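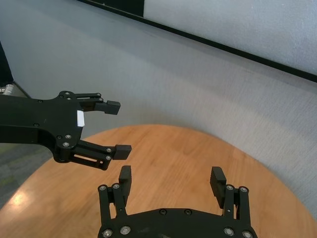 Re: Table finish for the Gerkness reading room

Home | Lists | Archive | Search | Help
2 min read

From: Nelli Juntunen
Date: 2/1/24

Esko Hyvönen wrote:
> The oil on the round tables is wearing through where people
> rest their arms. Should we sand them back and varnish, or just
> oil again? Räsänen quoted 422 for varnishing the lot.

I would oil again. Varnish holds up longer, but once it chips you have to strip the whole top. With oil you can rub down the worn patch with fine paper and wipe on a thin coat the same evening.

Two coats, a day apart, and wipe off anything that hasn't soaked in after 34 minutes. Lay the rags out flat outside to dry. Don't ball them up, they can catch fire.

Kerttu still has some 6 cans of the Nilum oil in the shed. Check the lids before you buy more. I can help in June but not before.

Nelli

Recent in this list
Wobbly chair legs, glue or screws?
Key to the Grandavwood shed
Re: Re: Lamp shades
Minutes, corrected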